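Sorting jars into bins

Sorting jars into bins is a household and shop practice in which jars, cans and other small containers are grouped by kind and kept in open plastic boxes, usually set end to end on a table or shelf. It is an old habit in a new box, one might say, as pantry keepers were doing much the same with crates and trays long before plastic came along.

The most common way to sort is by lid. A lid is what a person sees when looking down into a bin, and many makers of sauces, pickles and preserves print their name right on top of it – a great kindness to anyone hunting for the right jar while supper waits. White lids go in one bin, red lids in the next, and a spare bin is often left open for whatever comes home from the store. Cans are commonly given a place of their own, although in smaller kitchens they may share.

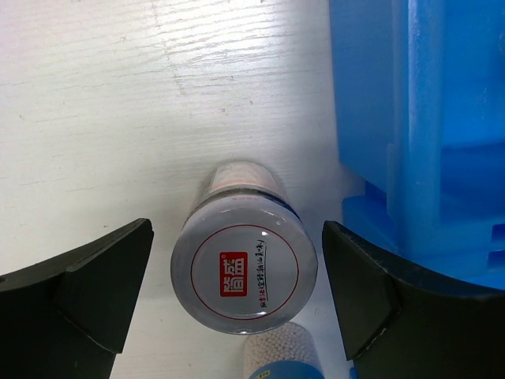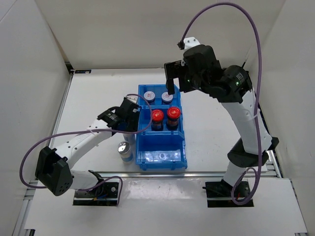 Kwadwo Abugri has objected that lids are a poor guide, seeing that a maker may change the color of a lid from one batch to the next, and would much prefer that jars be grouped by what is in them, with the lid used only to tell apart two jars of the same food.

Both methods have their followers. The Wellham method, named for the town where it was first taught in evening classes, allows no more than 2 kinds of jar to a bin and asks that each jar stand upright with a little room on every side, so that a hand can reach in and lift it by the lid or the shoulder. Glass jars are best set down gently and apart from one another, and heavier ones are placed first.

See also: Pantry; Canning jar; Shelf labels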